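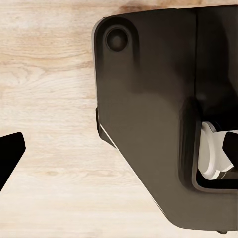
2 min read

4. Running the button-press trials in simulation

Read section 3 first. People who skip it write to Deepika Varghese, and she sends them section 3.

The wrist view is the only input the Hesis policy gets. At close range the dark housing takes up most of it, the round button sits near the upper-left corner, and the fingers show at either side. The policy has to cope with that. So do you.

4.1 Load the appliance scene and choose the plain wooden tabletop. Other tabletops exist. Leave them for section 6.

4.2 Set the random seed to 1901. Cúc Hồ picked it, and all our published results use it.

4.3 Start the arm from the close pose and check that both fingertips are in view. If only one is, reset the wrist and start again.

4.4 Run 200 trials. Each stops after 30 seconds, whatever the arm thinks it is doing.

4.5 Save the log before closing the window. The window will not ask.

Note: A trial counts as a success only if the button travels its full depth. Resting a finger on it thoughtfully scores nothing.

Note: The recess on the right, with the pale round part inside, draws the policy's attention far more than we would like. Log any reach into it as "wrong target", including the graceful ones.

Caution: Do not lower the contact stiffness to improve your score. The finger will pass through the casing, your numbers will look splendid, and Sudheer Subramaniam will ask to see the replay.

4.6 Repeat with the Furngate baseline, same seed, and go on to section 5.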